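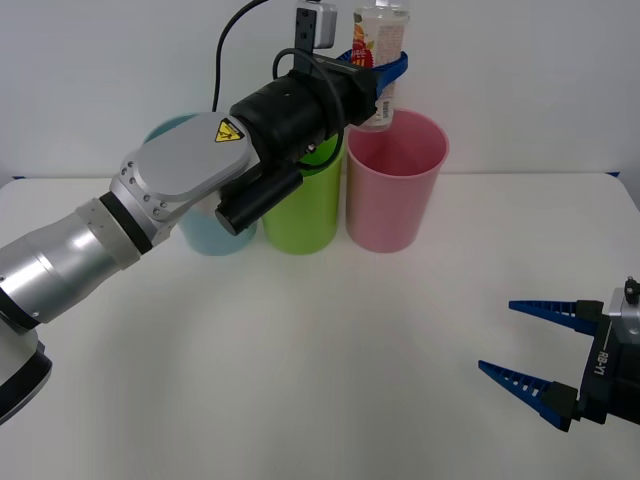

How long does the arm need to warm up before a club session?
Five minutes, with the home routine running once from start to finish.

Section 4. Cup and Bottle Exercise
Gritbridge Robotics Club, Carenholm

1. Stand the three plastic cups in a row at the back of the white table.
2. Open the Forkis control program and load task 247.
3. Set the speed to 30 percent.
4. Jog the gripper to the bottle and close the blue fingers on it. Keep it upright.
5. Raise the bottle until it clears the rim of the pink cup, then move over the cup and stop.
6. Save the position and return the bottle to the table.

Note: Teams entering the Iordache Cup in October must save every position under the team name.

Caution: Keep hands off the table while either arm is powered.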